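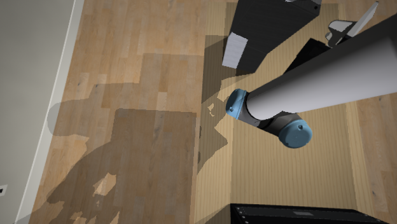

Simulated view of an arm link and joint over a timber floor and striped rug.

Equipment plan: second arm deferred to July

The Indine lab will not order a second arm this financial year. Hanneke Verstraete has moved the purchase to the July round and put the money into simulation instead – two workstations and a Sterkia support contract for 7 months.

The reasoning is mostly floor time. More than 70 per cent of the hours booked on the existing arm last quarter went to reach and clearance checks, which can be run on a rendered room before any hardware is committed. Rooms are modelled with walls, skirting, floor coverings and cast shadows, as camera placement is now part of the purchase specification.

Anjana Wickramasinghe is preparing the July request. Quotes are in from Dissanayake and Celta. They are not yet comparable: Celta includes the controller and freight, Dissanayake lists both separately and leaves out the mounting plinth. Revised quotes have been requested on a common template, with spares, annual servicing and operator training as separate lines.

Groups wanting time on the new arm should send Anjana the payload, reach and expected weekly hours. Grippers remain a project cost and should not be included. Requests without a payload figure will be returned.

The simulation workstations will be bookable through the usual calendar once the licences have been transferred. Existing bookings on the physical arm are unaffected.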